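Osen Desk Organizer with Drawer, pink
by Hollach
Item no. 945

We have been selling small storage for a good long while now, and if there is one thing our customers write to us about more than any other, it is charging cables. They pile up! You buy a phone, you get a cable, you buy a lamp, you get another, and before you know it there is a white tangle on the table and you can't tell which end belongs to what.
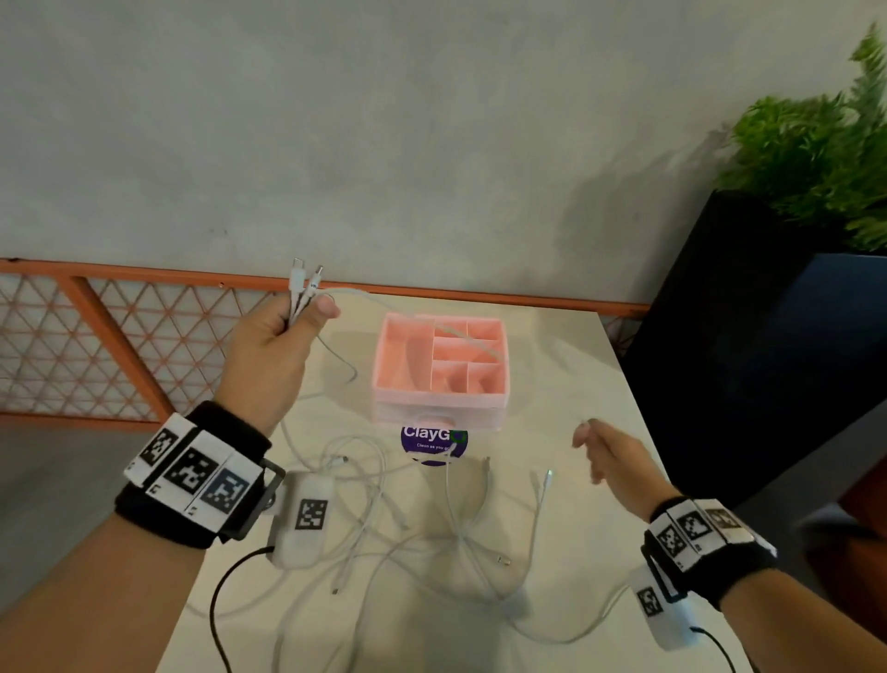 The Osen has an open tray on top, split by thin walls into one large compartment and several smaller ones, and a drawer underneath for whatever you would like out of sight. The large compartment on the left is the one we suggest for cables. Loop each one over your hand a few times, tuck the end in, and lay it down flat — there is no need to be fussy about it. Plugs, adapters, paper clips and erasers can have the little compartments to themselves.

Long cables do best in the drawer, and a twist tie or a bit of ribbon keeps the loops together nicely. Please wipe the organizer with a soft damp cloth only, and keep it off the radiator (we did hear about that one in February).
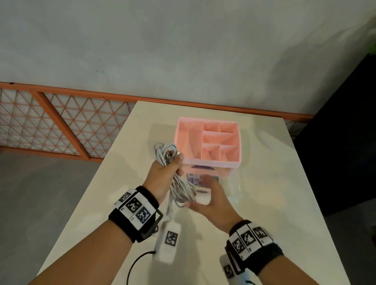

Brunton wrote in to say that the drawer is the best part, that it now holds every cable in the house, and could we please make a wider one. We are thinking about it — the Grustwood, our bigger model, may get a drawer too.

Ships in a box of one, or in cartons of 20 for schools and offices.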